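Notebook, soft goods bench trials
2019-01-04
Entry by M. Salian. Present: T. Collet, K. Wang.

Purpose: to compare the Detevetti hand-held gripper with the Gumico unit on plain cloth laid over patterned fabric. The Gumico results are in Annick Hoarau's entry and are not repeated.

The session comprised 16 attempts with the fingertips as supplied. The beige cloth was rearranged by hand between attempts, and no effort was made to keep the folds alike.
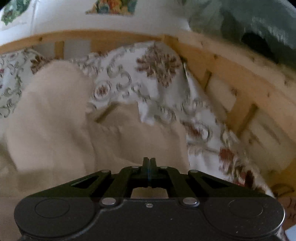
Of these attempts, 12 were recorded as clean lifts. The remainder took up the printed fabric together with the cloth, which is counted as a failure under the March procedure. Mr Wang considers that approach angle matters more than closing force — a view I share, though the present figures do not settle it.

The camera view was judged adequate for beige on white. Folds in the printed textile remain difficult to tell from edges.

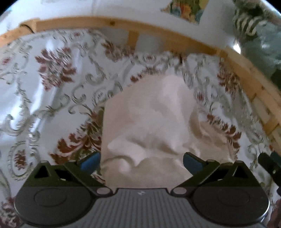
Mr Collet asked that the opening width be noted for each attempt from now on. The log sheet has no column for it and Josiane Guillot will be asked to add one.

Outstanding: repeat with the Adano controller at the lower speed setting, 6 attempts; check both pads for wear before the next session; return the spare cable to store.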